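4. Preparing the hand-held gripper for a recording session

This section applies to the hand-held gripper used by the Trudovis student robotics club. Complete Section 3 (Charging and storage) first. Team members who have not signed the tool sheet may assist but may not record.

4.1 Before you start

You need:
one hand-held gripper, with its camera fitted
the club laptop with the Pasichnyk recorder installed
one charged battery pack and one spare
the USB cable with the locking collar
a hex key, lint-free cloth, tweezers and isopropyl alcohol
the pad gauge from drawer 2
the task card for the session

Allow enough time to finish Sections 4.2 to 4.6 without a break. If the gripper is put down for longer than a class period between steps, start again at 4.4.

CAUTION: Disconnect the battery before working on the fingers or pads. The trigger linkage is spring loaded and closes with enough force to pinch.

4.2 Checking the linkage

1. Hold the gripper by the handle with the camera facing away from you.
2. Squeeze the trigger fully and release it. Do this 6 times at a slow, even pace.
3. Both fingers should travel the same distance and meet at the center line. If one arrives first, adjust the tie rod on the slow side by a quarter turn and repeat step 2.
4. Release the trigger and check that the fingers return to the fully open stop without help. A slow return normally means dirt in the pivot. Wipe the pivot with a dry cloth. Do not oil it.
5. Try to twist each finger by hand. Tighten any finger screw that allows movement.

Note: Finger screws go into printed plastic. Stop turning when the screw head seats. A stripped hole means a new finger, and the print takes most of an evening.

4.3 Inspecting and cleaning the pads

1. Open the fingers to the stop.
2. Look at each pad from above and from the inner face.
3. Lay the pad gauge against the face. If light shows under the gauge at the center, the pad is too thin and must be replaced.
4. Press along the edge of the pad with a fingernail. A pad that lifts must be reglued and left overnight under the clamp.
5. Remove loose fibers with tweezers, pulling along the pad and never straight out from it.
6. Wipe both pads with a cloth dampened with isopropyl alcohol. Wait until the surface is fully dry.
7. Enter the result in the pad log: "good", "worn, usable" or "replace".

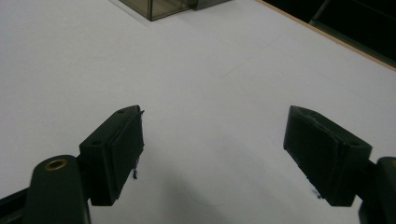

Pad wear is judged by grip on the task objects, and appearance is a secondary guide. Run the pull test with the felt strip before deciding to replace a pad. Scuffing and an uneven edge, as on the two pads here, are logged as "worn, usable" provided the strip holds. The dark blue fibers on the lower part of each pad are a cleaning matter and come off at step 5. Check the same spot on both fingers, and look along the upper corner of the left pad as well, where a frayed tip sticks out. Trim a tip like that flush with small scissors. Do not tear it.

Note: Replace pads in pairs. A new pad opposite an old one shifts the closing point, and the width calibration in 4.4 will be wrong for that side.

4.4 Width calibration

The recorder stores the finger opening as a number between the closed value and the open value. Both values are set by hand at the start of each session.

1. Reconnect the battery and plug the USB cable into the gripper, then into the laptop. Turn the locking collar until it clicks.
2. Start the recorder and choose Tools, then Width.
3. Squeeze the trigger until the pads touch. Do not compress them. Press C.
4. Release the trigger and let the fingers reach the open stop. Press O.
5. Read the two values on the screen. On the club gripper the normal values are 593 closed and 1,039 open.
6. If either value is outside the green band shown next to it, repeat steps 3 and 4. If it is still outside on the second try, go back to 4.2.
7. Press S to save. The session file cannot be opened until a calibration has been saved.

Note: The most common mistake at step 3 is squeezing too hard. Compressed pads give a low closed value, and every grasp in the session is then recorded as slightly open. Refilwe Rampersad keeps a marked copy of a bad session in the shared folder for comparison.

4.5 Setting up the table

1. Clear the work area of everything that is not on the task card.
2. Wipe the table and let it dry.
3. Place fixed items first, against the far side, where they will not be touched during the task.
4. Place task objects according to the card. Positions may vary inside the area drawn on the card and should vary from one recording to the next.
5. Switch on the overhead lights and close the blinds. Check the live view for glare, particularly if the card calls for glass or polished metal.
6. Hold the gripper at the start height. Both fingers must be visible in the live view, with open table between them. If one finger is out of view, the camera mount has slipped. Loosen it, center it and tighten it again.

A shadow from the gripper on the table is normal under overhead light and does not need correcting. A shadow from the operator's head or sleeve does. Move your standing position and check again.

CAUTION: Keep the USB cable behind your forearm. A cable hanging over the table can pull glass items off the edge.

4.6 Test recording

1. Open a new session file. Use the task name from the card followed by your initials.
2. Press the record button and wait for the tone.
3. Hold still at the start height for 2 seconds.
4. Perform the task once at normal speed. Avoid sudden wrist turns, as tracking can be lost when the view blurs.
5. Return to the start height, hold still again and press the record button.
6. Play back the recording. Check that tracking stays green to the end and that the width trace moves when the fingers move.
7. Delete the test recording or mark it T. Unmarked tests end up in the training set.

If tracking turns red on a plain, pale table, the view may not contain enough detail to follow. Tilt the gripper slightly so more of the table edge or background comes into view, and repeat the test. If this does not help, place the printed border sheet along the far side and note it on the task card.

4.7 Faults

Fingers close but the width trace is flat
The encoder plug is loose. Disconnect the battery, reseat the plug and repeat 4.4.

Width value jumps at one point of travel
Dirt on the encoder wheel. Blow it clean. Do not use alcohol on the wheel.

Object slips with clean pads
Run the pull test. If the strip slips, fit a new pair of pads and repeat 4.2 through 4.4.

Recorder reports "no calibration" after saving
The laptop clock is wrong. Correct it and save again.

Report any other fault to Lev Shevchuk (hardware) or Lesia Horobets (recorder) before continuing. Spare fingers and pads are in the Prutico box under the bench. Write down what you take – the parts list for the March competition is made up from that sheet.

Continue with Section 5, Recording a full session.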